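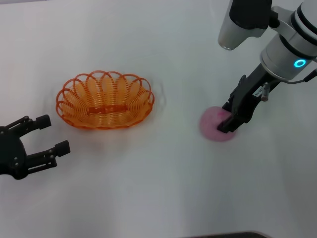

Attachment 1: the orange basket, empty, on the white table

Ticket: basket wobbles when it's full
Product: Lastilano oval bread basket, orange
Opened by: Kuo-hua Tam
Status: Open

Hi! I bought two of these from the Kelton store in February and I love them (that scalloped rim!), but one of them rocks whenever I put rolls in it. The other one sits flat with the same rolls, so I don't think it's my table. There's a raised band across the middle of the floor inside, a little darker than the rest, and I'm wondering if that's supposed to be there or if the weave got pushed up in shipping?

Stuff I've tried so far:

Turned it upside down overnight with a stack of cookbooks on top. No change.

Soaked it in warm water for around 30 minutes, then pressed the bottom flat with my hands while it was still soft. Better for a day, then it started rocking again, ugh.

Swapped tables. Same wobble.

I haven't tried hot water because the tag says not to, and I'd hate to warp those loops!

Update, Fri 16 March: Cheung from your help desk asked me to check the underside for a loose strand. I went all the way around with a flashlight and couldn't find one. Could I just exchange it? I still have the receipt and the box, and I'd like orange again so the pair matches.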